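The bed is the best table in the house

By Nayeli Restrepo

Most of the laundry in Flernthorpe gets folded on a bed. I know this because I spent part of September 2020 asking people, and only two of them owned up to using a proper table. One used the lid of a chest freezer. Everyone else tipped the basket out on the duvet, as their mothers did, and got on with it.

There are good reasons for a bed. It's the widest flat thing in the house and you can walk round at least two sides of it. The trouble is that it's soft. A shirt laid on a quilt sinks wherever the quilt dips, and a crease pressed in by hand springs out again. Patchwork is worse than a plain cover, with all those seams underneath.

The cure in a lot of homes is a mat. A thin woven one, the sort sold for floors or for sleeping on in summer, goes straight over the bedding and makes the top firm enough to work on. The household shop in Buvau Street sells a plain striped one for 434 pence, an odd price that the owner says she inherited with the till. A bound edge is worth looking for. Unbound mats shed bits, and the bits end up in your socks.

Size matters less than you would think. A mat that covers the middle of the bed will do, provided a coat can lie on it without the sleeves hanging off.

Coats and other large black things are where people go wrong. Black hides its own outline. On a dark cover you can't tell front from back, or whether a sleeve has doubled under, and you only find out once the thing is folded and one side is fatter than the other. A paler stripe behind it helps. So does daylight. I fold black clothes before 9 in the morning, when the sun is on that side of the house, and leave the towels for the evening.

The method I was taught in Vultonton, where I rented a room over a dry cleaner's, goes like this. Spread the garment out fully first, even if it looks like a waste of time. Find a seam and set it straight.
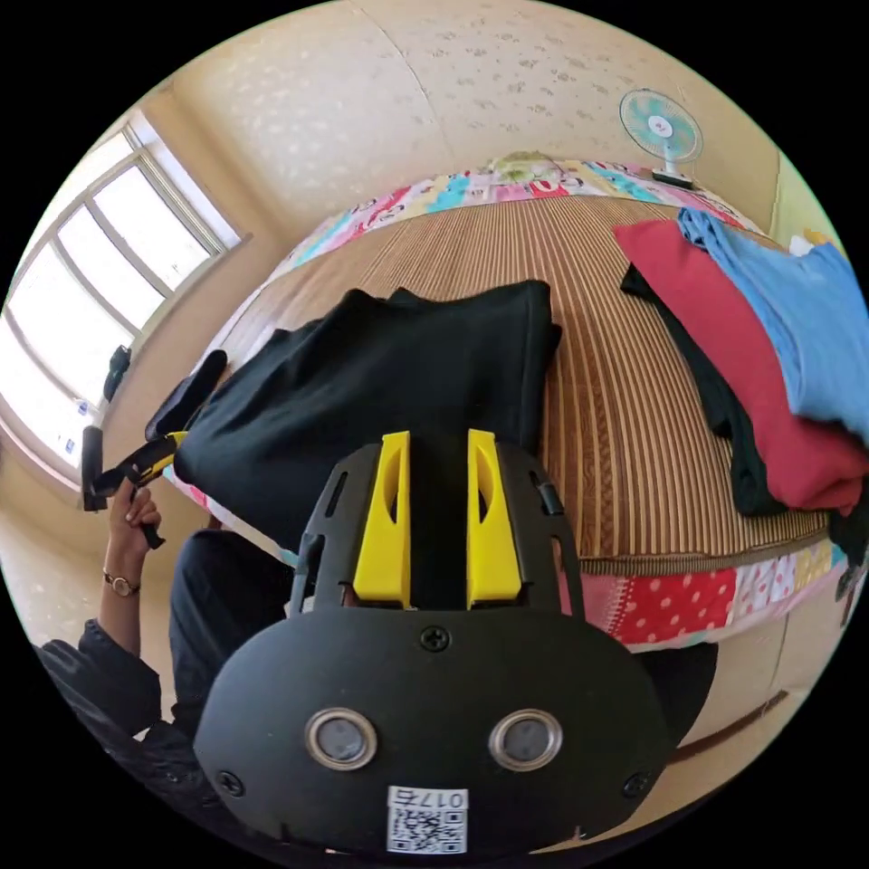
Work from that seam towards the loose side, smoothing with the flat of your hand. Don't pull. Pulling a soft fabric gives you a wavy edge, and then nothing lines up. Bring one side in to the middle, then the other, and fold from the bottom in two or three turns depending on your shelf.

Thick seams want to be on the inside of the fold. If they sit at the edge the pile leans, and in a deep cupboard it will slide over backwards by the weekend.

A full basket takes me 30 minutes this way, including the socks. My neighbour Munasinghe does hers in half that and her shelves look better than mine. She rolls everything except shirts. I have tried rolling and gone back to folding, mainly for the jumpers, which come out of a roll looking like bolsters.

When it's done the mat goes behind the wardrobe, standing up, until the next wash.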